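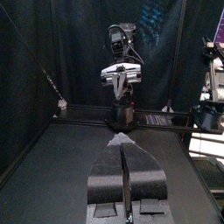

Most of the gadgets sold for keeping medicine at home solve problems you don't have. Before you buy a pill organizer with a Bluetooth lid, empty the bathroom cabinet and see what's in it. Do it in daylight on a bare, dark surface. White tablets vanish on a pale counter, but on a charcoal-black tabletop like the one in the photo they stand out at once. So do the dust and the faint scuffs, so wipe it down first and lay a clean sheet of dark paper on top.

Where to keep it

The bathroom is the worst room in the house for pills, whatever the cabinet makers would like you to believe. Steam gets in every time somebody showers. A high shelf in a hall closet costs nothing. If there are children around, use a box with a lock. The one I have is a plain Foley with a key, bought used. The Irelora "climate drawer" was lent to me for 2 weeks and as far as I could tell it is a drawer.

Those little packets

Leave the drying packet in the bottle if one came with it. You don't need to buy more. I have seen a bag of 20 sold as a "freshness upgrade," and the listing had no test behind it, only a lot of adjectives. Cotton wads are another matter. Take those out once the bottle is open, as they can pull in damp.

Dates

Write the date you opened it on eye drops and liquids, on the label, in marker. The printed date usually assumes the seal is unbroken. Check the leaflet for how long it keeps after opening. If the leaflet is gone, ask a pharmacist. I would not ask the comment section under a Trokitz video.

Splitting tablets

A cheap splitter does this better than a kitchen knife. Ask first, though. Anything coated or slow-release may not be safe to cut, and a score line down the middle is a hint, no guarantee. Split one at a time, and wash the splitter before a different medicine goes in.

Spoons

Throw out the idea that a teaspoon is a teaspoon. Flatware varies a lot. Use the syringe or cup that came in the box, and keep it with that bottle.

Getting rid of old stuff

Take it to a pharmacy drop box if yours has one. Setalholm sells a powder that "neutralizes" leftovers in the trash. Maybe it does. The drop box is free, and I'd want to see more than a before-and-after picture of a jar.

Last updated July 2021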